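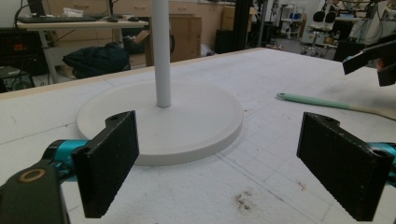
Renting out half a house used to be something people in Fondale did quietly, with a card in the bakery window and a handshake. It now involves a tenancy form, a bond lodged online and an inspection report, and for many owners the hardest part is deciding what stays in the rooms. Older furniture tends to go first. What replaces it is usually pale and plain, down to the white stand with a round base and a slim pole, on a tabletop of nearly the same colour. Tenants tend to bring their own colour with them, and agents have learned to leave room for it.

The town sits at the end of the Minon rail line, 49 minutes from the city on the early service. When the timetable was extended in March, the number of people looking for a room rose faster than the number of rooms. Many of the big weatherboard places near the station had been built for large families and were home to one or two people. Dividing them made sense on paper.

In practice it is slow work. A second kitchen needs council approval, and so does a separate entrance if it faces the street. Plumbing in the older houses runs under the back verandah, where nothing is where the drawings say it is. One owner on Virk Street spent five months waiting for a drainage plan and then had the new bathroom finished in two weeks.

Sound is the other problem. Weatherboard walls carry a conversation from one end of the hall to the other, and a door with a rug against it does very little. Builders in the area now fit a second layer of plasterboard on the shared wall, with insulation behind it, and charge for it as a standard item.
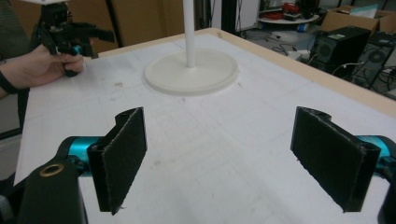 The cost is harder to recover in a single-room let than in a full flat, so some owners skip it and lower the rent instead. Tenants on shift work are the ones who notice. The hospital at Imard changes over at 5 am, and anyone who works there is either getting up or coming home while the rest of the house is asleep.

Leases have shifted as well. A year was normal before the trains improved. Four months is now common, and some owners prefer it, particularly those with grown children who may want the rooms back. Tenants are less keen – moving costs money, and the short lease makes it difficult to justify buying a decent bed.

The council will review its rules on secondary kitchens before winter. Until then, applications are being handled in the order they arrive, and owners are advised to have their drainage plan ready before they lodge.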